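Week 7 – Can they do chores yet? (short answer: some, slowly)

Notes for section, read before lab. Slides go up later, probably without the Gillotora clips, still waiting on permission.

Where we left off: factory arms are old news. Same part, same spot, same motion, all day, and they're great at it. A kitchen or a stock room isn't like that. Things get moved. Things are floppy. Somebody puts the cereal back sideways.

So for this week, three jobs to compare – folding towels, loading a dishwasher, putting packaged goods on a shelf. First two are in the reading (Humphreys chapter, skip the history part). Third one is what we spend lecture time on.

Why shelf stocking? Looks easy. A kid can do it. But break it down and you get:

finding the packet among other packets
working out which way up it is
getting fingers under something flat on a flat surface
picking it up without crushing what's inside
turning it so the front faces out
letting go without knocking over the neighbor

Step three is where most of the trouble is. A box has sides to squeeze. A packet lying flat gives you a thin edge and thats about it. People slide it to the table edge or pinch the seal, without thinking. Try it at home with two stiff fingers and a bag of chips, you will see.

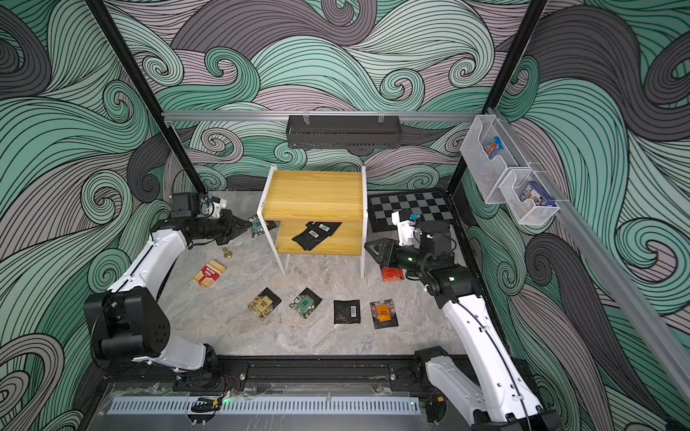

Fig. 1. Two-arm shelf-stocking table, packets in front and a two-level shelf at the back.

Look at the packets across the front half of the table. Different angles, and one is face down, all you get is plain black and a barcode sticker. A camera that goes by the printed front has nothing to work with there. It can read the code if the sticker is clear enough, or flip the packet over and look again, and flipping is a second job with its own ways to fail. Note also the lower shelf board: two packets overlapping, with the upper board above them. Reaching in under a board is harder than putting something down on top. Less room for the wrist.

Two arms vs one. One arm can hold while the other turns. Costs more, and now they have to stay out of each others way. We'll come back to this with the towel videos.

Numbers from the Erkura trial (made-up shop, real packets, one arm):
1,760 attempts total
800 of those with the packet lying flat
75 percent success overall, lower for flat ones

Don't get excited about the 75. Ask what counted as success. In Erkura a packet on the shelf counted, even if upside down or facing the wall. A store manager would not count that. Also ask who reset the table between tries – a person, every time. That labor isn't in the number.

Ernine is the other one to know. Home setting, tidying a counter. Slower, but they scored facing and damage seperately, so the results are more honest even though they look worse on paper.

Where I come down, for now: sorting and shelving stiff boxes, yes, with someone nearby. Soft packets in a mess, sometimes. A whole kitchen left alone for an evening, no. Argue with me in your writeup if you disagree, I'd rather read that.

For lab: pick one chore, write out every step like the list above, mark the step you think breaks first and say why. One page. Bring a packet of something, unopened please.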